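Do you have to believe in something before prayer or meditation "counts"?

Last updated: September 12, 2021

Posted by Lunasix

Hello everyone, and thank you for having me here. I've been reading this site since July and finally worked up the nerve to write. I was raised in a churchgoing family, drifted off at 17, and never made a big announcement about it. Then my grandmother died this spring, and I found myself sitting on the back steps every morning before work, saying a sort of thank-you. I couldn't tell you who it's addressed to. It isn't the prayer I grew up with, and I don't think it's proper meditation either, as my mind wanders all over the place and I usually end up thinking about lunch.

My sister (who still goes to services and means well, she really does) says that if I don't believe anyone is listening, then I'm only talking to myself, and that it might even be a little disrespectful. That has bothered me more than I expected. Is she right? Should I settle what I believe first and then come back to it? I'd love to hear from people of any tradition, or none.

Posted by Uwe Pfeiffer

Dear Lunasix, first of all, I am so sorry about your grandmother. I lost mine many years ago and I still set my coffee down on the left side of the table where she liked it.

I don't think you have to settle anything first. I spent most of my thirties trying to do it in that order, reading one book after another, and I was no closer to an answer at the end than I was at the start (though I did get a very nice bookshelf out of it!). What changed things for me was joining a small silent group that met above the Pappas bakery. We had a Lutheran, a couple of Buddhists, a retired math teacher who called himself a stubborn atheist, and me. We sat for 30 minutes and then had rolls. People hardly ever discussed doctrine, and when they did it was friendly.

Plenty of the old writers, in more than one faith, talk about dry stretches when they felt no presence at all and kept up their prayers anyway. So an uncertain prayer has a long family history. As for disrespect, I would think a sincere thank-you is hard to take offense at, whoever receives it. 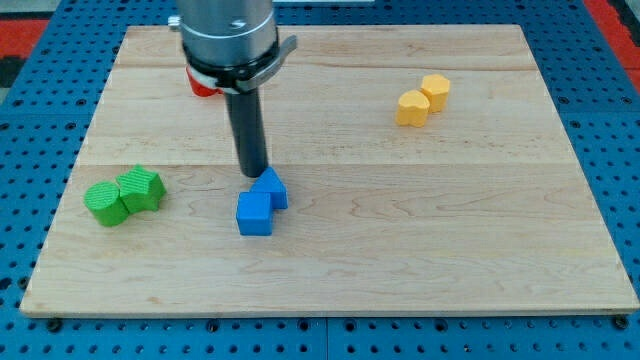

The wandering mind is nothing to worry about either. Mine goes straight to the car insurance. When I notice, I take a breath and say the first words over again, and some mornings I have to do that the whole way through. If you'd like a bit of structure, try choosing one short line, maybe something your grandmother used to say, and begin and end with it. And do tell your sister what the mornings mean to you, if you can do it without it becoming a debate. Mine came around and sat with me once. She fidgeted terribly, bless her.

Posted by Mirkico

I'd say your sister has a point, sort of. Prayer is to somebody, that's what the word means. But you could call it gratitude or reflection and then there's no problem. I do it walking the dog.

Posted by Lunasix

Thank you both! Uwe, I read yours twice and cried a little at the coffee cup. Grandma used to say "well, here we are again" whenever she sat down, so I'm going to start with that tomorrow. Mirkico, I may borrow the dog idea too, once it cools off some.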